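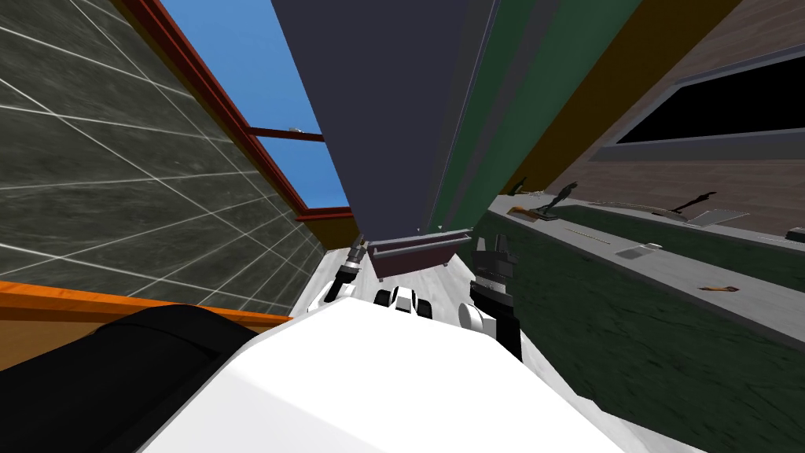

A robotics group in Sandthorpe has found that a household robot learns to pick things up from low places a good deal faster when its practice kitchens are allowed to be a bit of a mess, and when the robot's own body is allowed to get in the way of its view. The group shared the result in February, along with the full set of simulated kitchens it used to get there.

The project is called Plusivum, and it has been running quietly in a pair of rooms above the old Ludell workshop for longer than most people in town probably realize. The idea behind it is one that will be familiar to anyone who has followed this kind of work. Teaching a two-armed robot to do chores in a real house is slow and expensive, and it is hard on both the robot and the dishes, so the group does most of its teaching inside a computer. The robot practices in rendered kitchens, and only then is the same software loaded onto a real machine to see how much of the lesson has carried over.

The trouble, as the group explains in its write-up, is that rendered kitchens have tended to be much too polite. The counters were clear, the walls were one color, and whatever the robot was supposed to pick up was set out at a comfortable height with nothing near it. Robots trained that way did very nicely in rooms that looked like that and rather badly in everyone else's. They would reach for a tray on the floor, lose sight of it behind their own wrists, and stop.

So for this study the group went the other way. It built 1,492 kitchens, no two of them furnished alike, and let the computer be generous with tile, wood grain, paint colors and odds and ends on the counters. Dark marble patterns next to mustard trim, green cabinets next to red window frames – nobody would choose some of these combinations for a home, and the group is cheerful about that. What mattered was that the robot could never get used to any one look.

The task stayed the same throughout. A tray is placed low down, often right up against a cabinet, and the robot has to bring both hands to it, take hold, lift it and keep it level. It sounds like very little. For a machine that sees the world from above its own chest, though, it is awkward work, and the group says floor-level trays were the reason for most of the failures in its earlier trials.

The second half of the method is the part the group seems proudest of, and it has to do with where the robot looks. In many training setups the view comes from a tidy spot somewhere off to the side, with the whole room laid out in front of it. Plusivum uses the robot's own view and leaves in whatever comes with it, so shoulders, wrists and torso all take up their share of the picture. The view is also tipped at steep angles in a portion of the practice runs, to stand in for a robot that is leaning or twisting as it bends. Early on this made learning slower, and there was a stretch last winter when the group came close to dropping it. They kept going, and after enough practice the robot began to allow for its own arms, shifting one a little to keep the tray in sight while the other moved in.

To find out whether any of this helped, the group ran 265 trials on a physical robot in 3 real kitchens, two of them lent by families in Sandthorpe and one put together in the workshop. The version trained in the varied kitchens finished the job more often than the older version in all of them, and the gap was widest in the most crowded one, a narrow galley with hardly room for the robot to turn. The group is careful to say that trays are forgiving objects with good edges to hold, and that the same training did much less for bowls and almost nothing for soft things such as dish towels.

There were some smaller findings tucked in toward the back of the write-up that may interest people who do this for a living. Changing the floor seemed to matter more than changing the walls. Adding clutter to the counters helped even though the robot was never asked to touch any of it, and the group's best guess is that it learned to leave such things alone and put its attention where the job was. Changing the color of the tray, which everyone had expected to be important, made very little difference.

The kitchens and the training code are free for schools and other research groups to use. A companion tool called Trnka, which the group wrote to lay out the furniture and scatter the small objects, is included too, with a short guide for people who would like to build rooms of their own.

Next on the list are drawers and low cupboard doors, which the robot will have to open with one hand while it reaches in with the other. The group hopes to have first results on those before the end of the year, and it is looking for 2 more households in the Sandthorpe area willing to lend a kitchen for an afternoon.

Last updated: 4:15 p.m.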